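Section 11. Faults during bag loading and unloading

11.1 Scope of this section

This section applies to Heltarow table-top manipulators fitted with the two-finger gripper and wrist camera. It covers faults that arise when the gripper is working in or near an open soft bag: failed grasps, snagged handles, dropped items and protective stops. It should be read together with Section 4 (Emergency stop) and Section 9 (Gripper adjustment).

Only staff who have completed the operator course may carry out the steps in 11.3 to 11.6. Work inside the arm's control cabinet is reserved for Irance service engineers.

11.2 How the fault appears

A soft bag does not hold its shape. Its opening may narrow, its sides may fold inwards and its handles may fall across the path of the fingers. The gripper may then close on fabric as well as on the item it was sent to collect. In most cases the arm will stop by itself and show one of the following codes on the pendant.

Code 13: Grip width not as expected. The fingers closed on something thicker or thinner than the item in the task list.

Code 95: Side load on finger. One finger is being pulled or pushed sideways, most often by a handle or strap.

Code 1286: Protective stop. The force at the wrist passed the set limit and the drives have been held.

Code 95 followed by code 1286 should be treated as a snag until the operator has looked and found otherwise.

CAUTION: After a protective stop the arm may still be pulling against the bag. Do not put your hand between the fingers, and do not cut or tug a trapped strap while the drives are powered.

11.3 Making the arm safe

1. Press the emergency stop on the pendant, even if the arm has already stopped.

2. Wait until the lamp on the base shows steady red. A flashing lamp means that the drives are still being held under power.

3. Tell other people in the work area that the arm is out of use, and hang the red tag on the pendant hook.

4. Look at the gripper from the side. Note whether fabric, a handle or a zip pull is caught between the fingers or behind them.

5. Save the last wrist camera picture by choosing Records, then Keep, on the pendant. The picture is overwritten at the next start if it has not been kept.

NOTE: The wrist camera sees the area directly ahead of the fingers well, but objects close to it may be blurred and the fingers themselves will hide part of the bag. The picture supports the operator's own inspection and does not replace it.

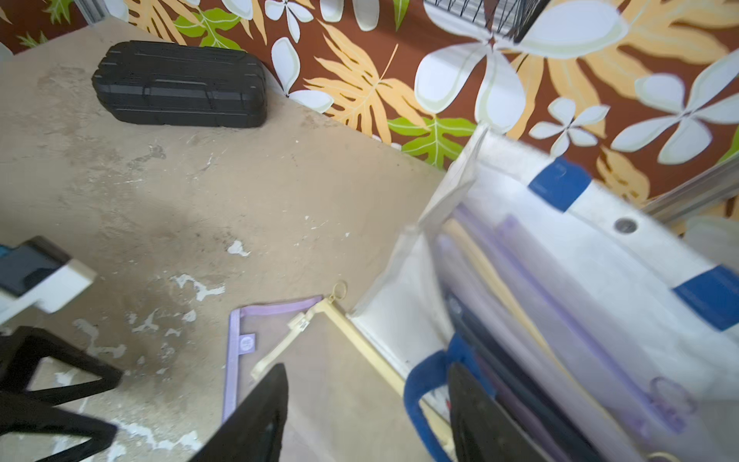 Where a handle lies close to a finger, the camera picture alone cannot show whether the two are touching. The operator must walk to the side of the table and check by eye before any attempt is made to free the gripper.

11.4 Freeing a trapped bag

Two people are needed for this task. One supports the bag and the other works the release lever.

1. Confirm that the emergency stop is still pressed and that the base lamp is steady red.

2. The first person supports the bag from underneath, keeping both hands below the level of the fingertips.

3. The second person turns the release lever on the gripper body a quarter turn to the left. The fingers will open slowly under spring force.

4. If the fingers do not open, return the lever to its first position and call the service desk. Do not lever the fingers apart with a tool.

5. Once the fingers are open, lower the bag on to the table and move the handle or fabric clear.

6. Take out any item that was held and set it aside for inspection. Folders and thin plastic sleeves may be creased or split along the edge where they were gripped.

7. Turn the lever back to the right until it clicks.

CAUTION: The wrist may drop slightly when the load is removed. Keep your head and arms out of the space beneath it.

11.5 Checks before restarting

Check both fingers for torn pads, threads and pieces of tape. A pad with a cut or a lifted corner must be replaced as described in 9.4. Wipe the pads with a dry cloth. Do not use spirit cleaner, which hardens the surface and lowers the grip.

Check the bag. Metal eyelets, loose tape and stiff seams may catch on a fingertip even when the handles are well clear. A bag with a torn seam or a sharp-edged eyelet should be taken out of use.

Set the bag out again as follows.

1. Stand the bag within the marked loading area, with its opening facing the arm.

2. Fold the handles outwards and down. A handle must not lie across the opening or stand up beside it.

3. Open the sides as far as the contents allow.

4. Move pouches, cases and other loose items out of the approach path. Key rings and hanging tags should face away from the gripper.

5. Check that nothing fixed to the wall or hanging above the table lies within the arm's lifting path. Baskets and rails are not known to the arm unless they have been entered under Fixed Objects.

11.6 Restarting

1. Remove the red tag and release the emergency stop.

2. Choose Clear Fault. If code 1286 returns at once, press the emergency stop again and go to 11.7.

3. Choose Retreat. The arm rises straight up at slow speed. Keep one hand on the emergency stop during this movement.

4. Run the empty grasp test. The fingers close, open and close again without an item between them.

5. Start the task again in slow mode and watch the first full grasp from approach to release. Normal speed may be chosen after this.

NOTE: Clearing a fault does not correct its cause. If the same code appears twice in one shift, the arm must be left switched off until the supervisor has reviewed the kept pictures.

11.7 Reporting

Every protective stop must be entered in the fault log before the end of the shift. The entry should give the code, the task name, the type of bag and the name of the person who freed the gripper. Kept pictures are stored under the same entry number.

At the Trimdale site, reports go to Vy Phùng, who also holds the spare finger pads. At the Tambunan site, they go to the duty supervisor. A report is still needed where no damage was found – repeated snags on one type of bag are used to set the grip force and approach height for that task.

If anyone has been struck or trapped, follow Section 4.6 first. Leave the arm, the bag and the table as they are, apart from anything that must be moved to free or treat the person.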